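Home | Blog | Making things | Say hello

Filed under: sorting and small parts

I have been meaning to write about bins for months, and I know how that sounds! When we set up the packing corner at Pivdale back in April, I assumed the belt would be the interesting bit and the boxes would look after themselves. They did not. We went through three arrangements before settling on blue plastic bins right under the near rail, so nothing has far to travel.

The green belt and its grooved rail, from our side: 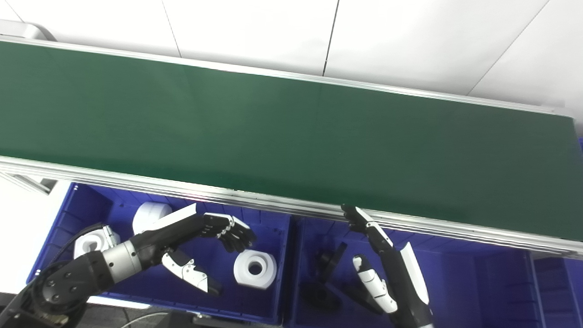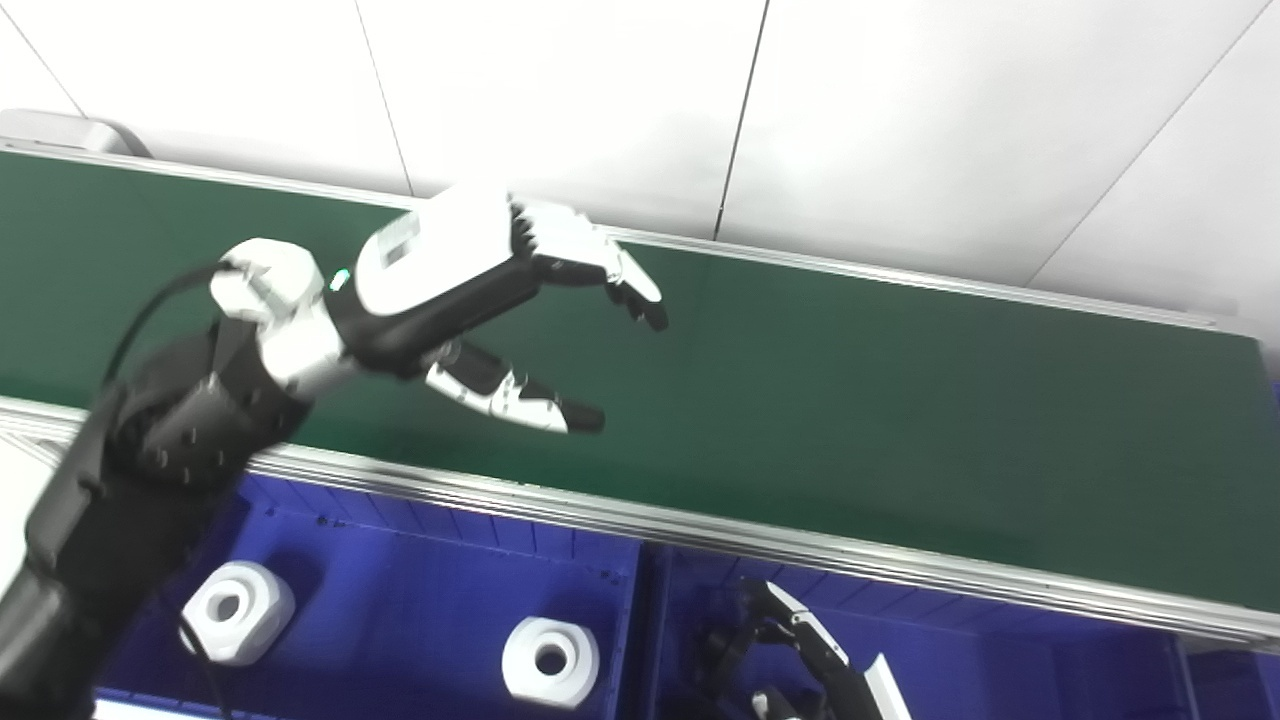 I do love that green (my old bench at Trerkari was a miserable brown, and I lost things on it daily). The rail wants a wipe every so often, as the grooves are terrible for fluff, and an old toothbrush does it in five minutes.

My one remaining grumble is with spools. They roll, they tip over, and they take up far more of a bin than you would think. I am tempted by dividers, though I tried two in the last lot and spent more time fishing them out than sorting. If you have a better idea, do write, I read everything.

Contact | © Clostico | Back to top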